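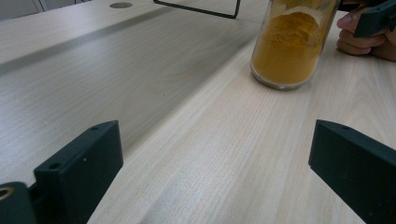 Bench 2, pale top, with the yellow jar at the back by the wire stand.

Filed under: Workshop Notes / Surfaces & Finishes

Oct 10, 2021

Stain trial on the pale table, continued. Writing this up mostly so I can stop arguing about it in the hallway.

Background for anyone who missed the April entries: Vimemley sent us a tin of their clear hard finish and a sheet of claims. The one that matters is that turmeric "wipes away without trace after 15 minutes." Turmeric is the meanest thing you can put on a light wood top, so if it were true I would be delighted. I have read that sentence on five different tins over the years and I have a drawer full of yellow offcuts.

Dennis Mapplebeck thinks I went in wanting it to fail. Possibly. I still used their cloth, their dilution and their timing, so I don't see what my mood has to do with it.

What I did. Powder straight from the jar, no brand, ours from the kitchen shelf. One patch dry, one mixed with tap water to a paste, one mixed with cooking oil. All on offcuts of the same stock as the table, same number of coats, same sandpaper. I did not do it on the table itself, whatever Mikkel says about "real conditions." The table has to be used by people after I'm finished with it.

Dry patch: brushed off clean. I'd expect the same from bare wood if you were quick and didn't rub, so I give the finish no credit for this one. It should not be in the table of results at all, but it is in theirs, and it makes up a third of their passes.

Water paste: wiped at 15 minutes. Under the ceiling lights it looked fine and Dennis was pleased. By the window there was a faint warm cast where the paste had been. He says that's the grain. The wood does have beige streaks running through it and I can't rule them out, which is exactly why I wanted a mark-free piece next to it for comparison. We didn't have one. My fault, I cut everything up before lunch.

Oil mix: yellow. Plainly yellow, with a harder edge on the side where it pooled. Second wipe took some of it down. Third wipe did nothing I could see. Left it on the windowsill because everyone says daylight fades turmeric. It does, a bit, but then the claim should say "wipes away after 15 minutes and a spell on the windowsill," and it doesn't.

Mikkel Nørgaard went over the supplier sheet while I was cleaning up. It mentions 529 test wipes. It doesn't say on how many boards, or whether the same spot was wiped over and over, or what counted as a pass. A big number with nothing behind it makes me trust the small print less. I've written to ask. No answer yet.

Also on the sheet: grit 399 between coats. I have never seen a 399 paper in my life. Either a typo or somebody is having fun. We used 400.

Things to fix before a repeat:
- Keep one untreated strip and one treated but unstained strip from the same board. Label them on the back.
- Weigh the powder. "A spoonful" was my spoon for the first two and Dennis's for the third, and his are bigger.
- Look at everything by the window, same time of day. Ceiling lights flatter everything.
- Put the Trastum wax through the same routine. I don't expect much from it either, but it costs less and makes fewer promises.
- Lid on the jar between patches. Fine powder gets everywhere and I found a yellow thumbprint on this notebook.

Dennis wants to write "passes with minor reservations." I have written "not shown" in the log and initialed it. If he wants the other wording he can run the oil patch again and sign his own name next to it.

Still open: whether the edge of a cable hole takes stain worse than the flat. The finish usually goes on thin around a cut, and a spill will find it. Mikkel will drill a couple of offcuts for that. I'd like them finished by him and tested by me, with neither of us knowing which tin was used.

Zarkemwood Workshop Notebook | Contact the bench | Back to top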